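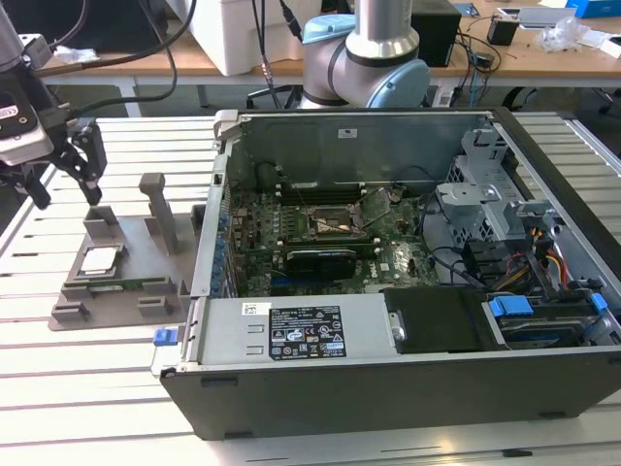
How much of the live album is finished?
Six of the 8 songs are mixed, and the other two are waiting on a vocal fix and a decision about crowd noise.

So that's the short version, Yurii, and now for the long one, because you asked where the money went and I've been bad at writing since June. We played all three nights at the Drendmont and recorded every one of them. The first night was stiff (I was nervous, and my guitar kept drifting flat in the heat from the lights). The second night was the good one! Five of the songs we're keeping come from it, and the slow version of "Kestberg" is so much better than the studio take that I've stopped playing people the studio take.

Money. The hall rental and the house engineer came to $2,486 for the run, a little more than I put in the proposal, since load-in on the first day started at 2 p.m. and they bill from when the doors open. Strings, the rental organ and getting it up the back stairs came to $861. I have the receipts scanned and will send them in one batch. I haven't touched the mastering money.

The organ, by the way, was worth it. Londoño had never played one with real drawbars before and she spent most of soundcheck just holding chords and grinning. You can hear it all over "Trurach," especially the last two minutes, where the drums drop out and I forget to come back in. We're leaving that in.

What's slowing me down is the talking between songs. I talk a lot, apparently. There are 61 minutes of music and chatter on the rough cut from night two and I'd like to lose most of the chatter, but when I cut it too close the applause sounds chopped, like somebody slammed a door on it. I'm trying longer fades this week. If they sound fake I'll keep a couple of the stories and live with it.

Next up: redo the harmony on "Low Water" (the mic was bumped during the second verse), settle the running order, then send everything off for mastering. I also still need your logo for the back cover, the version with the white lettering if you've got it. The background is going to be dark blue.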